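Ticket 407 - Right follower lags behind leader during teleop, bin sorting station
Opened by: Leonie Henare
Status: Waiting on parts
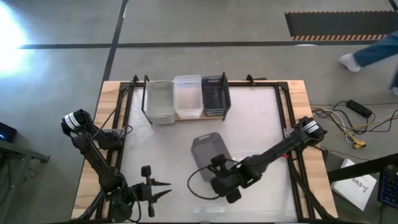

Picking this one up again as the lag came back after lunch. I was recording demos for the bin sorting task and the right arm started trailing my hand by what felt like half a second, then caught up in one big lurch. Not fun when you're trying to be gentle! The left arm was fine throughout. I'd got the right gripper down over the corner of the dark grey container when it went, so I let go of the leader and left everything where it was while I poked about. First thing I looked at was the cable looping out from that gripper over the white surface, as it's had a hard life, but wiggling it made no difference at all.

Tried so far:
- Restarted the Sutel bridge. Good for 15 minutes, then the same again.
- Swapped the leader arms over. Lag stays with the right follower, so it isn't my leader (or my elbow, thanks Keegan).
- Dropped the control rate to 100 Hz. Slightly better, still lurches.
- Recalibrated the right shoulder joint. No change.

Log from the last run shows 1,721 late packets, every one of them on the right bus. I've attached it.

Update, Keegan Ashby: Had a look at the log. Smells like the USB adapter to me, I had the same on the Ellery rig. Can you put the right arm on the left arm's adapter and see if the fault moves?

Update, Leonie: Done, and it moved! Left arm now lags, right arm is lovely. So it's the adapter - I've stuck a bit of tape on the bad one so it doesn't wander back into the drawer. Rochelle is ordering two. Until they turn up I'll do single-arm demos only, and I've marked today's two-arm episodes as suspect. Renzo, please don't train on those yet, I want to go through them first and bin the ones with a jump in.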